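I got Shona Lindsay on the phone at the tail end of her shift at Brusside, and she was already laughing about November. "We had 1,262 grasps logged and then the fingers just quit letting go," she told me. A screw had backed out inside the left one (a screw!) and jammed the slide.
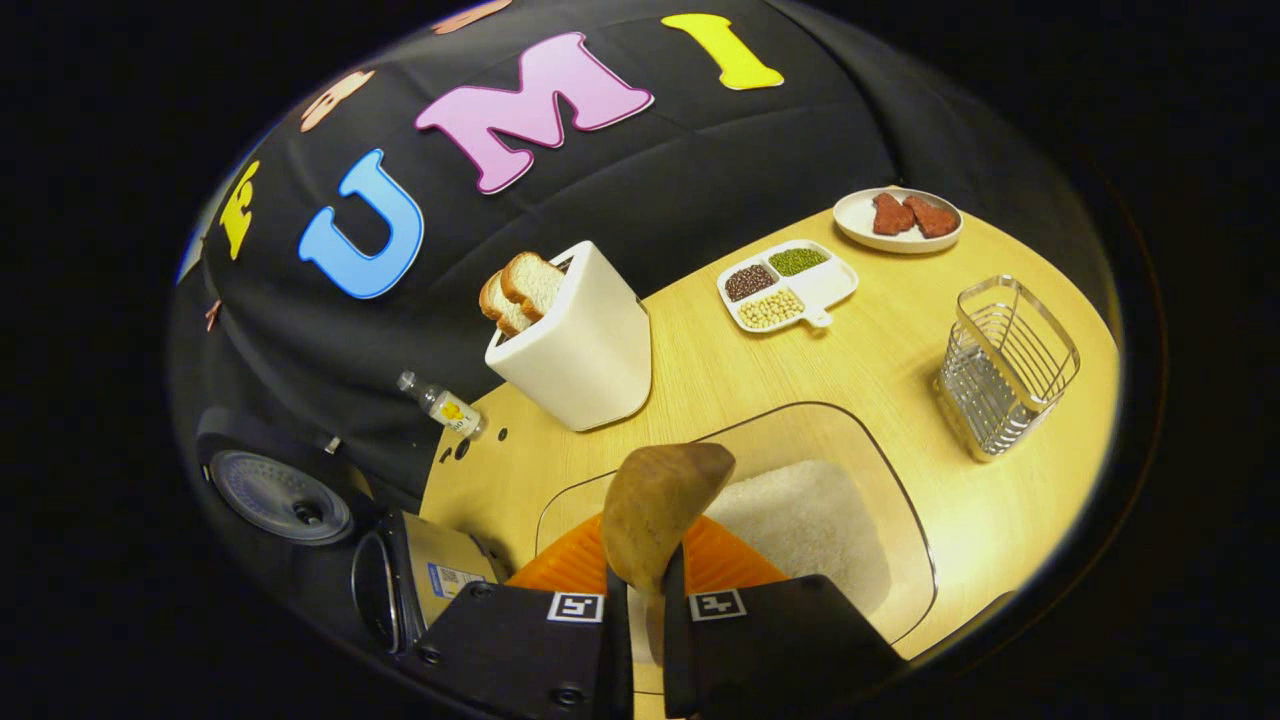
*Gripper work at the Brusside kitchen table, with the toaster and the beans behind.*

What bugs her is the force limit. Piston, their control software, kept squeezing for 27 seconds before it gave up. "Máté had his thumb in there. He was fine, sore for a day, but I felt sick." So now there's a cutoff at 10 newtons, and she checks every screw before lunch. I asked if she trusts it. "Ask me after another 1,000," she said.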